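Gripper keeps grabbing two layers of cloth when folding

Posted in Student Robotics, May 20, 2021

Our club is doing the towel-folding task for the Surna Cup and the arm will not pick up one layer. It pinches the corner, lifts with great dignity, and brings the whole towel along. We have 156 recorded attempts and a success rate I would prefer to keep in the family. Fingers are the printed lattice kind, soft-ish, no sensors. Is there a trick, or do we switch to the block-stacking category and live with it?

Fanine

You're going in too deep. Soft fingers wrap around whatever is between them, so if the tips start 8 mm below the top layer you get everything down to the table. Come in higher, close slowly, and slide sideways a little before lifting so the bottom layer drags behind. We lost most of January finding this out.

Also look at your wrist camera right at the moment of closing. You want a small pinch at the very tips. If cloth is being pulled down into the seam between the fingers, you have too much of it.

trusico_lab

Have you tried a different towel?

Zariņš

The towel answer is less silly than it looks. Thick terry is awful. We practice on a striped woven cloth, and the stripes help you see from the wrist view which way the fold runs. On a shiny white surface watch out for glare, though. Ours confused the edge detection until we moved the lamp. 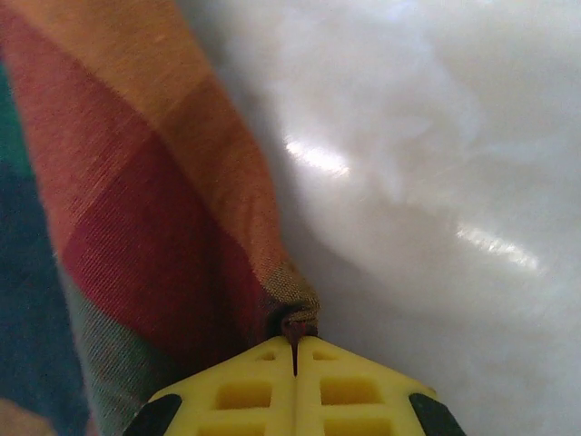 What to change first

1. Approach height, in 2 mm steps, nothing else.
2. Closing speed.
3. The lamp.
4. The towel, if the rules allow it. Ours did, on page four, after we had suffered.

Don't change them all in one evening. We did, it got better, and we still don't know why.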